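Small Music School in Trikport Reaches Its Crowdfunding Goal With 4 Days Left

The Väisänen music school in Trikport has reached the goal of its crowdfunding campaign, four days before the campaign was going to close. The last pledge which was needed came in shortly after 9 in the evening, from a former student who now lives abroad. In total 427 people have supported the campaign until now, and the page stays open until the end of the period.

The money will pay for a new rehearsal room on the ground floor of the old Huken building, next to the harbor road. The school has given its lessons upstairs for many years, but the stairs are narrow and the neighbors on the second floor have complained several times about the noise in the evening. With the new room the groups can play until 10 without disturbing anyone, and parents with a stroller or students in a wheelchair can come in directly from the street.

Alcides Lozano, who started the school and still teaches there on most afternoons, said he did not expect this result. "In the first week we received a lot of messages and very few pledges," he told us. "People wrote that the idea is beautiful. I was happy to read it, but I could not pay a floor with it."

The campaign ran on Wanell, a regional platform for cultural and neighborhood projects. Wanell works with the rule that a project receives the money only if it reaches the full goal before the deadline. If the goal is missed, every backer gets the money back. Lozano said that this rule made him nervous, and that in the middle of the campaign he considered asking for a smaller amount. The platform does not allow a change of the goal after the first pledge, so he had to continue with the original plan.

For almost two weeks the campaign stood still. The counter showed 102 backers on one day and the same number the next day, and also the day after. During this time the school tried paid advertisements on social media, which brought many visitors to the page but only a few new backers. Lozano stopped the advertisements and began to call people by telephone instead: former students, their parents, musicians who had rented the upstairs room, and the owners of the shops in the same street.

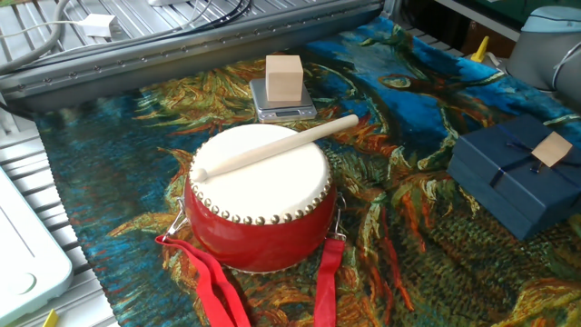 "I am not good at asking for money," he said. "I learned to ask for something smaller. I asked if they would look at the page tonight and send it to one person. Most of them gave something too, but I did not start with this."

The school also changed its rewards. In the beginning there were many of them, from a printed thank-you card to a private concert at home, and several backers wrote that they did not understand the difference between one level and the next. After the change there were four. The most popular one became a pair of tickets for the opening evening, limited to 60 backers. It was gone in less than a week. The second most popular was a beginner lesson for an adult and a child together, which had not been offered at the start of the campaign.

Not everything in the original plan will be possible immediately. The money covers the floor, the sound insulation of the two side walls, a new door and the first part of the rent. It does not cover the ventilation, for which the school has applied for support from the town. An answer to this application is expected in July. If the answer is negative, the room will open anyway, but with smaller groups in the warm months.

There is also the matter of the fees. Wanell keeps a part of the collected amount, and the payment company takes another part. Lozano said that he had calculated both before he decided on the goal, after a warning from a friend who runs a small theater and had forgotten them in her own campaign. He had calculated less well for the postage of the rewards. The T-shirts in particular are heavier than he thought, and those backers who live in Trikport are kindly asked to pick them up at the school.

The owner of the Huken building has agreed to keep the ground floor free until the contract is signed. Before this the space was a store for floor tiles, and for the last year it stood empty. The owner will repair the front window at his own cost. The school is responsible for everything inside.

The work will be done partly by a local building company and partly by the parents, who have offered to paint and to carry the furniture down from the second floor. The piano will be moved by professionals. Lessons continue upstairs during the work, at the usual times, but the Saturday children's group will change to the library hall until the new room is ready.

Asked what he would do differently in a second campaign, Lozano said he would speak with people at least three months before it starts. "On the first day I had a good video and no list," he said. "The video has been watched many times. But when I look at the names of the backers, I know nearly every one of them, or I know the person who told them."

He does not plan another campaign soon. Several backers have already asked if the school will also collect money for new instruments, and he has answered that first the room must be finished and the rewards must be sent. Students who have an instrument at home which they don't use anymore can bring it to the school office, where it will be checked and, if possible, lent to a beginner.

Pledges can still be made on the Wanell page of the school until midnight on the last day. Any amount above the goal will be put aside for the ventilation. The tickets for the opening evening are sold out, but a waiting list is open at the school office every afternoon from 3 to 6.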